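Testing Grippers: How Engineers Choose a Robot's Hand
Gradora Science Center, Young Readers Series
Reading level: ages 8 to 11

Your hand can pick up a grape without squashing it. A moment later, the same hand can lift a heavy book. Most people do both without thinking. For a robot, each of these jobs is a hard problem, and the part that must solve it is called the gripper.

A gripper is the part of a robot that takes hold of things. Some grippers have two fingers that close like a pair of tongs. Some have three or more fingers. Others use a suction cup, which pulls air away from a surface until the cup sticks to it. No single kind is best for every job, and so engineers test grippers before they choose one.

What is a fair test?

A fair test changes one thing and keeps everything else the same. Suppose you want to know which of two paper airplanes flies farther. You would throw both from the same spot, indoors, away from the wind. If you threw one indoors and one outside, you could not tell whether the airplane or the wind had made the difference.

Gripper tests follow the same rule. At the Linolton laboratory, each gripper is given the same set of 18 objects. Every object is picked up 10 times with each gripper. The tester writes down whether the object was lifted, whether it slipped, and whether it was damaged. A pickup counts only if the object stays in the gripper for 4 seconds.

Hard objects and soft objects

A wooden block is a friendly object for a gripper. It has flat sides, and it keeps its shape when it is squeezed. The gripper can close on it in nearly the same way each time.

Soft objects are more difficult. A cloth folds. A plastic bag wrinkles, slides and changes shape whenever it is touched. If the fingers close a little too high, they may catch only air. If they close in a good place, they gather the thin plastic into a bunch, and a bunch is much easier to hold than a flat sheet.

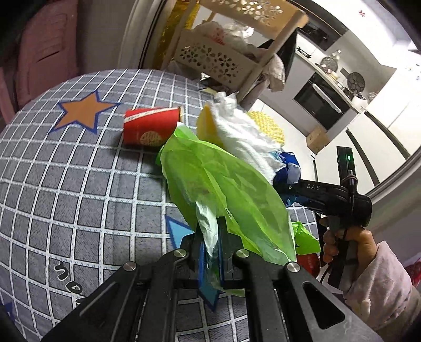 Testers also pay attention to what lies near an object. A bag alone on a bare table is one kind of challenge. A bag among cups, cloths and packages is another, for the fingers must reach the bag without pushing its neighbors away. Homes are full of such groups of things, and a robot that is meant to help in a home must be able to manage them.

Why a person may hold the gripper

Not every gripper test needs a whole robot. Some grippers are made to be held in a person's hand. The person moves the gripper to the object and closes the fingers, using human eyes and human judgment to guide it.

This is useful for two reasons. First, it lets engineers study the fingers by themselves. If a careful person cannot pick up a bag with a certain gripper, a robot will probably have trouble with it too. Second, a camera on the gripper can record each movement. Computers can later use these recordings to learn how a robot might do the same job.

Parts that are compared

Fingertips. The surface of a fingertip may be smooth or rough, soft or hard. A soft surface can press into small bumps on an object. The Laron fingertip, used in many of the Linolton tests, can be taken off and replaced, so that several surfaces can be tried on one gripper.

Linkage. A linkage is a set of stiff bars joined by pivots. A pivot is a point where a part can turn. Scissors have one pivot. Many grippers have several, which allow the two fingers to open and close together.

Camera. A camera placed close to the fingers gives a clear view of small details. A camera placed farther back shows more of the surroundings. Engineers must decide which view matters more for the job.

Controller. The controller is the computer that tells a robot gripper when to move and how hard to squeeze. The Frerichs controller can be set to up to 40 levels of squeezing force. A low level might suit a paper cup. A higher level might suit a jar.

Try it yourself

You will need kitchen tongs, two rubber bands, a plastic bag, a small towel and a paper cup. Ask an adult before you begin, and keep plastic bags away from babies and pets.

Pick up each object 10 times with the tongs and record your results in a table. Next, wrap one rubber band around each tip of the tongs and repeat the test. Use the same objects, placed in the same way, on the same table.

Which objects became easier to lift? Did any become harder? Compare your table with a classmate's table.

Words to know

Backdrive: to move a machine's parts by pushing on them from the outside.
Force: a push or a pull.
Friction: the rubbing between two surfaces that slows or stops sliding.
Linkage: stiff bars joined together so that they move as a group.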